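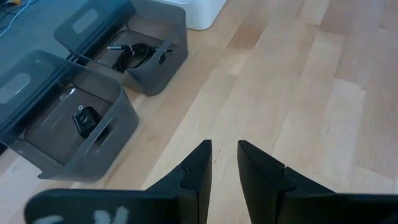

Skerkell Opens Electronics and Cable Sorting Service at Jadside

JADSIDE – Home storage company Skerkell has opened a sorting service for household electronics at its Jadside shop. Customers can bring in the chargers, cables, adapters and small devices that pile up in drawers and closets, and take them home sorted, labeled and packed in open-top bins.

The service began in January after a trial with 48 households in the Jadside area. Skerkell staff went through the contents of each household's drawers and boxes, matched power adapters to the devices they belong to, and set aside anything that no longer had a use in the home.

"Most people keep every cable they have ever owned, and then buy a new one when they can't find the right one," the company said in a statement. "We wanted to offer a simple way to get through the pile, one bin at a time."

How the service works

Customers drop off their items at the front counter in any bag or box. Staff sort everything on the shop floor into two groups to start with: things that plug into the wall, and everything else. Cables are then checked by connector type, coiled, and tied with a paper tag that gives the connector and the length. Adapters are tagged with their voltage and, where the customer can identify it, the device they go with.

A standard order covers up to two bins and is ready within 8 working days. Larger orders are priced by the bin. The shop can handle 17 orders at a time, and customers who arrive when the list is full will be given a drop-off date.

Items the customer no longer wants can be left at the shop. Working pieces are passed to Weretti, a repair workshop two doors down, which will test them and offer them for resale at low prices. Broken pieces go to the county electronics collection. Skerkell does not accept loose batteries, light bulbs or anything with a cracked screen.

Customers are asked to remove memory cards and sign out of accounts on phones and tablets before drop-off. Staff do not switch on personal devices.

Bins sold separately

Skerkell is also selling its dark gray plastic storage bins without the sorting service. The bins have cutout handles and an open top, and are sized for a closet shelf or the floor under a desk. The first delivery of 500 bins has arrived at the Jadside shop. Lids are not included and are not planned for this size, though the company is looking at a divider insert for later in the year.

Paper cable tags are sold at the counter in packs, and a free printed guide to common connector types is available on request.

Location and hours

The shop is in the Bošković building in Jadside, on the ground floor, with the entrance from the parking lot side. Sorting orders are accepted from 10 a.m. to 4 p.m. – the shop itself stays open until 6 p.m. for pickups and sales. Orders not picked up within a month will be moved to the stockroom, and customers should call ahead before coming in for them.

About Skerkell

Skerkell designs and sells storage products for apartments and small homes. The company also offers packing help for people who are moving within the Jadside area.

Press questions may be directed to the Skerkell office at the Jadside shop during opening hours.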